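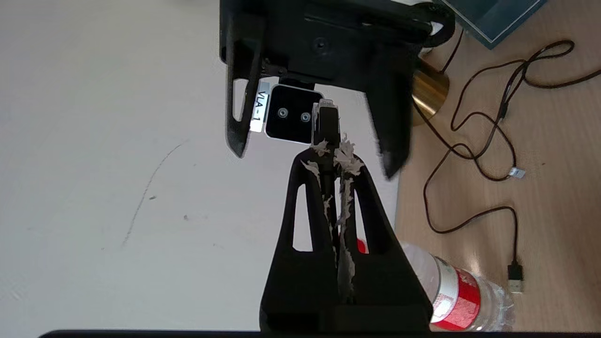 A few from the back table

25 Jan 2019

Hello again! It's been quiet on the gallery since December, so I thought I'd stop by for a bit of chat. If you're new to these pages, I'm the one who looks after the big white table at Turside, and most of what I post is about whatever has landed on it and where it went afterwards. You'd be amazed how much I can find to say about a table (my family certainly are).

I bought the table secondhand from Stulberg's when they were clearing their old showroom. It cost 245 pounds, plus a very long afternoon getting it up the stairs, and I've never regretted a penny. A pale top is lovely to work at – you can find a dropped screw in seconds – but it does show every crumb and pencil mark. I wipe mine down with warm water and a drop of washing-up liquid, then go over it with a dry cloth. The spray I got from Imham left streaks, so that's gone under the sink with all the other sprays.

Tidying up takes me 19 minutes if I get on with it and don't stop to read things. Tape goes in the left-hand drawer, pens in the mug, and anything I don't recognise goes in the Lysenko box, named after the shop it came from. That box is nearly full again!
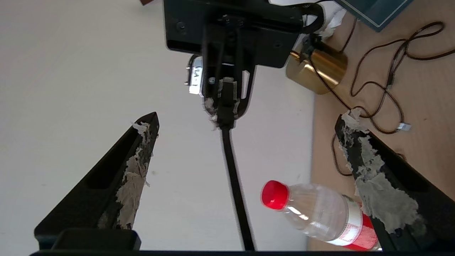

Drinks are the thing I go on about most. I don't mind a bottle on the table so long as the cap's screwed on, and a red cap and a red and white label are easy enough to spot when you're clearing up at the end of the day. Cups are another matter. Cups live on the windowsill, please, after what happened to my notebook.

Empties go in the green crate by the door and I take them down when I do the post. Half-full ones get a night's grace and then they're watering the spider plant, who is doing very well on it.

The old gallery has 796 pictures in it now and I'm slowly moving them over to these pages, oldest first. The stairs and the kitchen shelves are done, and I'll start on the cupboards next – if I can get the doors open.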